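### 3.2 Waiting, and what people do with it

I'll admit I came to the Lostmont interchange expecting to write about trains, and ended up writing about benches (and coats, lots of coats!). The station was designed to bring the regional line and 22 bus routes under one roof, and the planners' model gave every transferring passenger a four-minute walk. Our 82 diary-keepers rode through it all November, and their walks were mostly fine. It was the wait on the bus side that they grumbled about, page after page, in wonderful detail.

Part of the trouble is that the Grukuvholm grant paid for platforms first and shelters second, so the east bays were still open to the wind when we did our fieldwork. I stood out there for 30 minutes one morning and lost all feeling in my toes.

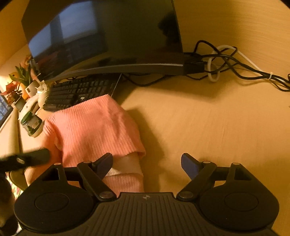

**Figure 4.** Pink ribbed knit garment on a light wooden desk, with gripper.

Clothing turned out to be a better clue to comfort than our survey scale, which I'd fussed over for weeks. Diary-keepers told us what they'd put on before they told us how long they'd waited, and knits like the pink one in Figure 4 were a favourite topic. I've coded those entries as "preparation" and kept them apart from complaints about the timetable, which go in Section 3.3.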